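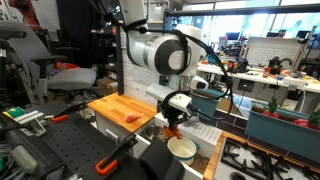
Figure 1. Gripper holding an orange plastic piece just above the bowl, toy kitchen bench.

3. Can it do the dishes yet?

The short answer from our group is no, and I'd be wary of anyone selling a yes. We set out in May to test whether one arm could manage a chore a six-year-old does without being asked twice: pick up an item of play food, put it in a bowl, then move the bowl to the drying rack. Our brief was written after Kwame Odoi brought in a Trostia brochure promising "whole-kitchen autonomy". The brochure has no numbers in it.

We logged 228 attempts. A pass meant the food ended up in the bowl and the bowl ended up upright in the rack, with no hand from us. The first half went fairly well at 70 per cent. The full chore was passed 21 times. Most failures came at the rim of the bowl, where the fingers either pinched too high and tipped it or pushed it along the counter toward the sink.

It should be said how easy we made things. Everything on the bench is toy-sized. There was no water, no grease and no cutlery, and the bowl went back to the same taped spot before each run. A real sink after a roast has none of those favours. Switching from the Plella controller to Dinu gave smoother motion and, as far as I can tell from our logs, the same result.

Speed is the other problem. A successful run took just over 2 minutes for one bowl. Kwame thinks this will come down quickly with better planning software and he may be right, but I'd like to see it on somebody's actual dishes first.

We also looked at shop-floor claims, mainly the Masico shelf-stacking demo. It is more convincing - cartons are square and don't roll - though the video cuts between each pick and we couldn't find a continuous take.

3.1 Limits of the test

One arm, one bowl, one layout. Lighting was whatever came through the windows and we didn't record it. Runs we stopped by hand were counted as failures, a choice Kwame disagreed with (see Appendix B).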